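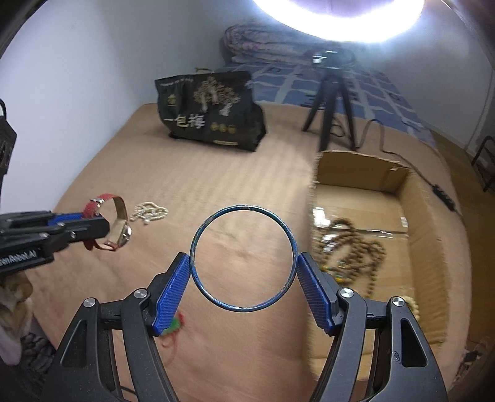 A hand-held gripper with blue finger pads holding a metal bangle during a jewelry-sorting recording; a second gripper holds a wristwatch with a red strap.

Vorkar is a method for learning two-handed manipulation of small personal items, such as bangles, watches and strings of beads, from demonstrations recorded with hand-held grippers. It was developed by Liis Raudsepp and Liis Grigaitė at the Nodmont laboratory. The method predicts a grasp for each hand together with a short estimate of how the held item will move once lifted, and uses the second value to choose between competing grasps.

Background
Earlier policies trained on hand-held gripper data were tested mostly on rigid objects with one clear grasp point. Jewelry departs from this in several ways. A closed ring can be gripped at any point on its rim, but most of those grips let it rotate between the pads. A watch combines a stiff case with a flexible strap. Bead strands have no fixed shape and tangle with each other, so that lifting one often moves its neighbors.

Raudsepp had previously worked on cable routing, and the notion of a "settling estimate" in Vorkar comes from that work. In cable routing it described the resting shape of a free end; in Vorkar it describes the swing or rotation of an item in the first moments after it leaves the surface.

Data collection
Demonstrations are recorded by one operator holding a gripper in each hand. The items are laid out on a soft surface or in an open box, and the layout is changed between recordings. The training set, named Butkienė, contains 1047 demonstrations. Recordings were made in furnished rooms under ordinary household clutter, with no attempt to standardize the background.

An item is considered grasped when the finger opening stops changing while the closing command continues. Demonstrations with a dropped item are kept and labeled, as the settling estimate is trained partly on failures.

Method
The policy takes the most recent images from both grippers and outputs a sequence of relative motions for each. A separate output head produces the settling estimate. At run time the policy samples 2 candidate grasps per hand and discards the one with the larger predicted rotation. If both exceed a fixed limit, the gripper backs away and the step is repeated.

Results
In the main evaluation, 200 trials were run on a two-armed robot at the Ustside test site. Rings and bangles showed the largest gain over a baseline without the settling estimate, mainly through fewer rotations in the grip. Watches improved when the grasp was made on the case – grasps on the strap showed little change. Tangled bead strands remained the weakest category under both policies.

Limitations
The method has no model of contact between items. It also assumes that each hand holds a single item, and fails when a strand catches on the opposite gripper. Grigaitė has noted that the fixed rotation limit was tuned by hand and may not carry over to pads of a different texture.

See also
Bimanual manipulation
Deformable object handling
Imitation learning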